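Closing a Carton with a Two-Arm Robot: Trial Procedure

Household and shop-floor chores remain difficult for machines. The Multano trial at Clurnville tests one of them, the closing of a cardboard box.

Place the box on the table with all flaps raised or open. Assign one arm to each side flap, and set the speed limit before starting.
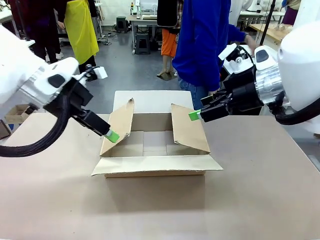
Worn flaps bend unpredictably and should be included in the test. Allow 20 attempts per box and record every stop. If a flap springs back 2 times in a row, end the run and log it as incomplete.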